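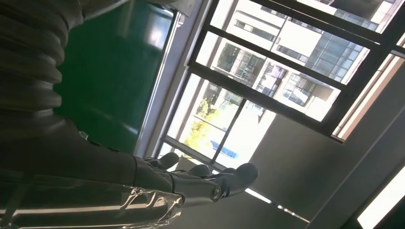

12/05/2019 - Tilolside, back room

Packing bench again. The job on paper was to get the sacks from Prakovcombe off the floor and the crates sorted before the Saha order goes out. On paper it was a morning.

Started with the crates. Two sizes that almost nest, so whoever stacks them gets a nice clean tower that locks up solid at the fourth one. Pried them apart with the flat bar. New rule: 4 high, no nesting, and the flat bar goes back on its hook.

Sacks next. The woven ones slump as soon as the top is let go, and the fold lands right over the printing. Read the lot number off one three times and got three different numbers. Flatten the face first, then read, then write it down. I had the middle step first for most of last May too, according to this notebook.
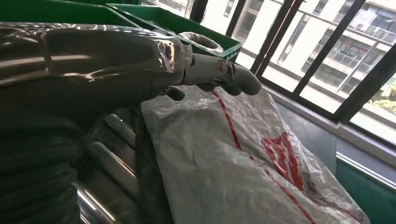 White woven sack with the red stripe, top bunched up. Green crates behind, clear bag rolled up in one.

Bags: the Tuster sheet says 268 clear liners in stock. I believe the sheet the way I believe the weather. Rolled liners stay in the crates for now - loose on the bench they slide off whenever the door opens.

Tape gun jams if the roll goes in backwards. It goes in backwards very easily.

Still to do: labels for the Saha crates, sweep under the bench, find out who ordered 600 cable ties and what they had in mind. Ask Prakovcombe if they can print the lot number on both sides.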